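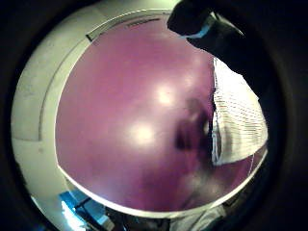 7.3 Fault 40: door reported shut when it isn't

The Bornari arm believes a washer door is closed once the gripper stops meeting resistance. This is optimistic of it. On some front-loaders the rim touches the seal, the arm declares victory and backs off, and the door drifts open behind it. Work through the steps in order.

1. Press Hold on the Wunance pendant. Wait for the amber light before you reach in.

2. Turn the washer off at the wall. The arm's Hold button has no authority over a washing machine, whatever its colour.

3. Open the door fully by hand and check the seal for trapped fabric. One sock cuff is plenty.

4. Close the door by hand until the latch clicks. If it won't click for you, it won't click for the arm. Call the washer people.
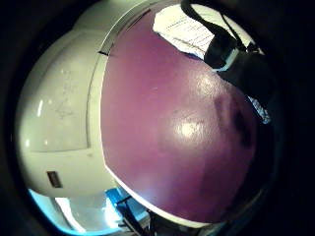 5. On the pendant, go to Door > Close force. The factory value is 261. Raise it one notch at a time and never past 750 – the hinge will lose that argument.

6. Restore power, release Hold and run three test closes.

CAUTION: Keep fingers off the rim during test closes. The arm can't tell a knuckle from a stiff hinge and treats both with the same determination.

NOTE: If Fault 40 returns after 4000 cycles, replace the Tichý pad set. Write the change in the log and send a copy to Umut Altıntaş at the Purkthorpe service desk.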